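Blanket and Flat Linen Folding: Frequently Asked Questions

Prandosdale Linen Service, Pevville depot
Revised 3/19/18 by Salamatu Quaye

Which surface should I fold on?
Any flat surface larger than the item when open. A bed or a table covered with a blanket is acceptable. A covered surface grips thin cotton and keeps it from sliding, but it also hides lumps underneath. Run a flat hand over the cover before laying anything on it.

Does a printed cover cause problems?
No, provided the print is colorfast. Plain white pieces are easier to line up on a patterned cover because the edges show clearly. New printed blankets should be washed separately twice before white cloths are folded on them.

Where do I start the first fold?
At one long edge. Double it over in a narrow strip, press from the middle outward, and check that the strip is the same width at both ends. If it tapers, open it and start again.
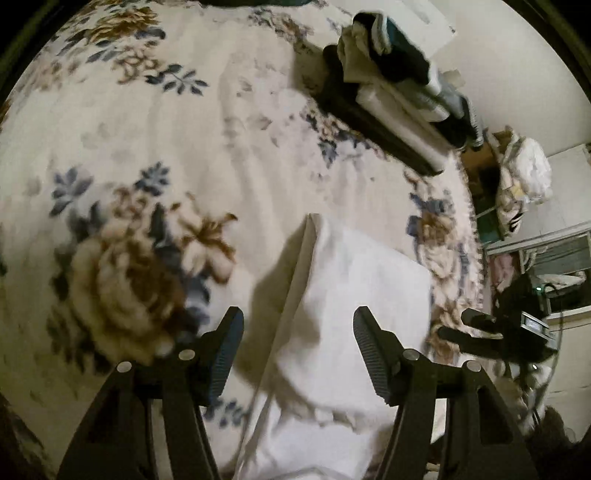

White cloth on a floral blanket, left edge doubled over.

Should wrinkles be removed before folding?
Soft wrinkles may be left in everyday cloths and will mostly flatten in the stack. A crease that crosses the full width should be smoothed first. Once it is folded in, it sets and will need an iron.

The corners do not meet. Is the cloth out of square?
Often, yes. Cotton pulls on the bias in the dryer. Hold opposite corners and stretch gently, then do the same with the other pair. A difference of 2 percent between diagonals is within our limit for Babić flat cloths.

How high can I stack folded cloths?
Up to 65 on a fixed shelf. Place the folded side outward. Blankets go on the bottom shelf and are not mixed with cloths.

Can I use starch?
Table linen only. Starched pieces should not be stored through the summer; wash them plain and starch again in December.

What is code 621 on the bundle tag?
White cloth, hemmed, small. Blankets carry codes from 2000 up.

Related items
Reading Your Bundle Tag
Zismont Shelf Liners: Sizes and Fitting
Washing Printed Blankets
Removing Set Creases from Cotton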